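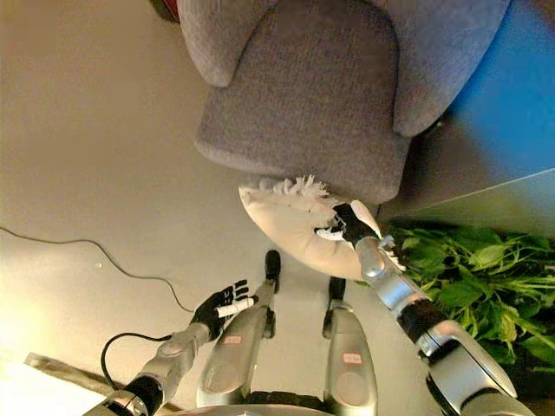 4.2 Seating and the question of comfort

Lenz and Reinholz have argued that an upholstered armchair makes people stay longer in a shared room, and that a plant beside it adds to the effect. We are not convinced. Their survey drew on 206 replies, all from people who had already chosen to sit down, and those who walked past were never asked.

Our own visits to the Oltham rooms give little support to the claim. The gray armchair with padded armrests (Figure 3) scored no better on stated comfort than the plain chairs used elsewhere in the building. Visitors did call it "cozy" more often, but that word was printed on the answer sheet, and Gowda has shown how readily people repeat what they are handed.

The leafy plant is harder to judge. It was present in all 18 sessions, so its effect cannot be separated from that of the chair – a weakness we share with the earlier work. Cables on the floor may matter more than either, yet no study we know of records them.

Figure 3. Gray upholstered armchair with a green plant nearby and black cable on the pale floor.

Until someone moves the plant out and repeats the sessions, we would treat the reported link between soft seating and length of stay as unproven.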